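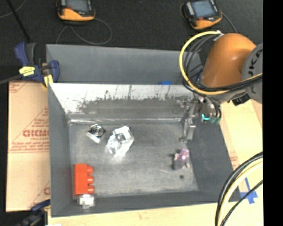

Introduction to Storage and Sorting
Handout 4: The Miscellaneous Bin
Instructor: Ilse Tiedemann
Revised Apr 20, 2026

Every storage system has a bin for things that don't go in the other bins. The textbook calls it "residual stock." At the Bodberg warehouse, where I spent my twenties, it was called Gary. Today is about that bin: how it fills, how to empty it, and why a toy building block can take up an entire afternoon.

1. Where residual stock comes from

Three sources, in order of guilt. Items that lost their label. Items that never had one. Items somebody meant to deal with after lunch.

The Hagedorn audit (reading packet, second half) went through 979 residual items in one building. Of these, 339 already had a proper home within sight of the bin. Please don't write "people are lazy" in your homework again. Octavio Insaurralde's section wrote it last year and he made me read them all. The usual culprit is a category list written by someone who has never had to put anything away.

2. Sorting by what you can tell

Start with the features you can see from where you're standing. Shape, size, color, packaging. Leave purpose for later, as purpose is where the arguments live.

A red-orange block with rounded studs is easy: toys, building. It will be everyone's first pick, and you'll feel very capable. A clear, shiny package is harder. The wrapper throws so much light back at you that you end up classifying the wrapper. Pick it up, turn it over, then decide. Something small, glossy and purple-pink on top with dark gray below has at least two colors to be filed under, which means that in a color-based system it will be filed under neither.

Then there are the small whitish things with a squarish outline. They go in a tray marked UNKNOWN, SMALL. You are allowed one such tray. Nosipho Maluleke once let a team have four, and by December they needed a miscellaneous bin for the trays.

3. The bin itself

Metal is good. It scuffs, and the scuffs are fine - leave them alone. A student once spent 90 minutes polishing the inside wall of a bin and sorted nothing.

Sloped sides are a mixed blessing. Small items tend to slide toward the floor and settle in the corners, so check the corners first and again at the end. Gray items on a gray floor deserve a third look.

4. For next time

Read the Damiment case, skipping the appendix unless you enjoy shelving codes.

Bring five unrelated small objects from home. Nothing alive, nothing edible, nothing you'd miss. Trade with a neighbor and write a category list for their five, 900 words at most. "Other" may be used once. Phong Quách will collect the lists at the door, and he does read them.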